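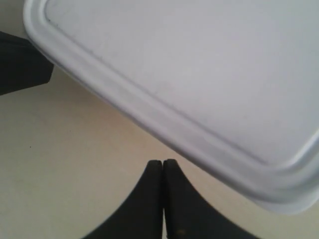
3.2 Feeding and housing of the surrendered mares

The 40 mares in the study came to the Nudcombe site from two sources. Most were surrendered by private owners, and the rest were moved from the Bundville holding yard when it closed its lower paddocks in February. All were given a body condition score on arrival by the same two assessors, working separately. Where the scores differed by more than half a point, the mare was scored again the next morning.

Mares scoring below three were kept in pairs in small pens with a lean-to and free access to water. They were fed soaked grass hay in six small meals a day, the first at 5 a.m. Grain was withheld for the first ten days. Mares scoring three or higher went directly to group turnout and received dry hay twice daily. No mare was stalled alone unless the site veterinarian ordered it.

Mineral supplement was weighed out for each mare the evening before feeding and kept in lidded containers in the feed room. Staff recorded refusals at each meal on a paper sheet, and the sheets were entered into the Voicu herd database once a week. In total, 954 refusals were logged during the study period, most of them in the first two weeks after arrival.
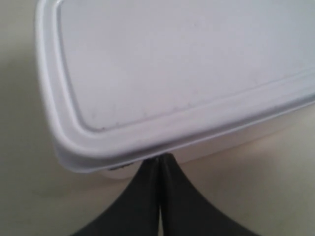
Figure 4. White plastic food storage container with snap-on lid.

Refusals were more common among mares that had been separated from a known companion during transport. Of the mares that arrived with a companion and stayed with her, 65 percent finished every meal by day five. Among those that arrived alone or were split up, the share was 55 percent. The groups were small and also differed in age, so we do not treat this gap as evidence of an effect of pairing on its own.

Weight was estimated by heart girth tape every seventh day. The Grundoldale protocol calls for a platform scale, but the scale at Nudcombe was out of service for part of the study, and tape values are used throughout for consistency.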